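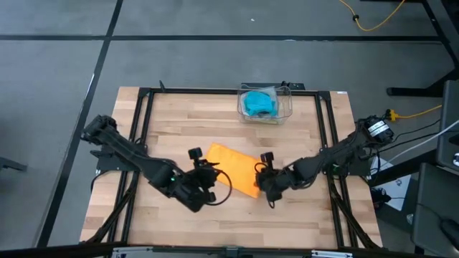 One voice held that the fold score measures the cloth more than the policy, and asked for that to be put at the top of the minutes before anyone got to the results. Agreed, and so recorded.

Stirnus working group, cloth handling
Minutes, November 12, 2022

1. Previous minutes
Accepted with one change. Under item 3, "improved" now reads "was higher."

2. Two-arm folding, results from October
The Zekari policy was trained on 2,852 demonstrations and scored higher than the Salcedo baseline on the orange cloth. The group was not persuaded that much follows from this. Each method got 12 trials. The same person laid out the cloth and scored the fold, knowing which method was running. It was asked whether the starting positions were drawn at random. They were meant to be, but the list was not kept.

The claim that the policy "understands corners" was struck from the draft. What the log supports is that the grippers close near the edge of the cloth more often than the baseline does. A still of both grippers at the cloth was put forward as evidence of coordination. The group did not accept it as such, as a single moment says nothing about timing between the arms.

3. Scoring
Present rule: a fold counts if the edges line up to the scorer's eye. Several people disliked this. A proposal to measure overlap from an overhead view was supported, with the warning that it will reward a neat wrong fold. No decision on partial credit. Discussion ran long and went back to partial credit twice.

4. Other cloths
The draft says the method "extends to other fabrics." The support is six runs on the teal cloth, with no baseline beside them. Sentence to come out until there is one.

5. Wrist cameras
Question raised whether the wrist views help at all. Never tested. Stanulska has the older code that runs without them and will be asked for it.

6. Actions
Repeat the comparison with the scorer blind to method.
Write down starting positions before the runs and keep the list.
Run the baseline on teal.
Hold the draft until the first two are done.

Next meeting to be set once the repeat runs are in.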